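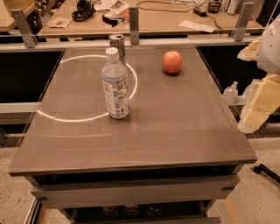
Zawadi Mwakyusa asked me how I get water rings off a shiny table without wrecking the finish. Easy! Put a thin cotton cloth over the ring, set your iron on low (no steam!) and press for 10 seconds, then lift and peek. Still there? Go again, maybe shift the cloth a little. I did my Rulletwood side table this way in June and it took four goes. Once it's cool, rub in a dab of plain paste wax, let it haze, and buff till your arm gets tired. Try a hidden corner first, please.

39 shares
10 comments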